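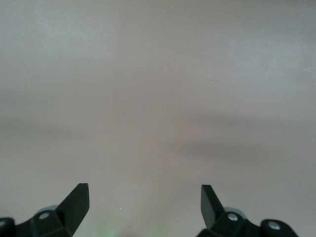
Julldale talk, part 2: teaching by hand

Start with the wrist view. The wrist camera is most of what the policy gets, so leave the slide up while people look. Fingers open, nothing between them. Ask where the gripper is over the surface. It is hard to say from this alone.

Then the numbers. 1,300 demos recorded, 1,001 kept. Most of the rest were operator pauses.

Hand guiding vs. remote: Torquil Aitken ran both. Remote was slower to learn but kept his hands out of the view.

Skip the Gourlay slide if short on time. Questions after the next clip.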